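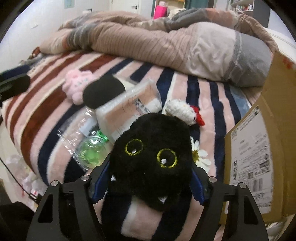

A craft fair is a kind of market where the people who sell the things are also the people who made them. You may find mugs, scarves, wooden spoons, birthday cards and soap that smells of oranges. Very often there are soft toys too. It could be a black one with short fur and big round eyes, with a yellow-green ring in each eye, and it can look at you so strongly that you forget the soap. Each seller has a table, and the table is called a stall.

Who can have a stall?

At most fairs, you must ask first. The maker fills in a form and sends some photographs of their work. Then the people who run the fair choose. They do not want a whole hall of candles, so they try to mix the stalls. At the Sondanby fair, which is in May every year, 279 makers asked for a place the last time. The hall is an old bus garage and it has not so much room, so many of them had to wait for another year.

The maker pays money for the table. This is called the stall fee. If the fee is high, the maker must sell many things before there is any money to take home.

Why does it cost more than in a big shop?

Children ask me this a lot, and it is a good question. Buppha Rojanasak knits hats in Trukbridge. One hat needs 5 hours of her time, and also wool, and buttons if it has ear flaps. In a factory a machine can make a hat very quickly. When you pay for Buppha's hat, you pay for the wool and for her hours, and a little bit for the table.

Can I touch the things?

Ask the seller. Soft things are usually all right if your hands are clean. With pots and glass it is better to wait until the seller gives it to you. Somkiat Chaiyaporn, who makes bowls, keeps one special bowl at the front for children to hold. It has a crack already, and he does not mind.

Must I buy something?

No. You can look, say "that is nice" and walk to the next stall. Makers like to hear it. You can also ask how a thing was made, but if there is a queue, please come back later.

What should I bring?

Bring a bag and some coins. Not every stall can take a card. Decide before you go in how much you want to spend, and walk past all the stalls one time before you buy. I did not do this on my first visit, and I spent everything at the second table, on a felt pencil case. I still use it.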